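Laundry Day at Tindley Lane - A Small Gallery

Welcome, and thank you for stopping by! These pages began as a way to show my sister the new place, and they have grown into something closer to a diary of chores. I do the wash twice a week, sometimes more when the sheets pile up, and I've grown fonder of that corner than I ever expected to be.

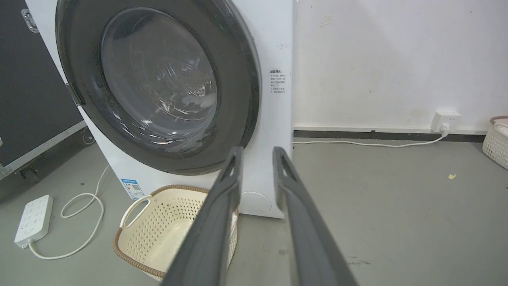

The washer and the basket

A white front-loader with a good big window in the door, so the steel drum shows right through and catches the light. The cream basket sits on the floor just under the door - I like it there, so that a dropped sock lands in it and not on the concrete. It has little holes all over and a brown woven-look rim, and I would happily buy another one tomorrow.

How I sort

Darks first, then towels, then everything else. I used to sort into seven piles, which was silly, and my back is grateful that I stopped. Anything wool gets a cool wash and dries flat on an old bath towel.

Soap and such

I buy the Jument powder in the big box, almost 169 scoops if you're careful with it, and I am not always careful. Half a scoop does fine for a small load. Stains get a dab of dish soap the night before.

Drying

In May I move the whole business outdoors and hang things on the line behind the shed. Until then it's the folding rack by the window, with the shirts on hangers and plenty of room between them.

More pictures of the pantry shelves are coming next, once I've finished tidying them. Page last updated 2/4/21.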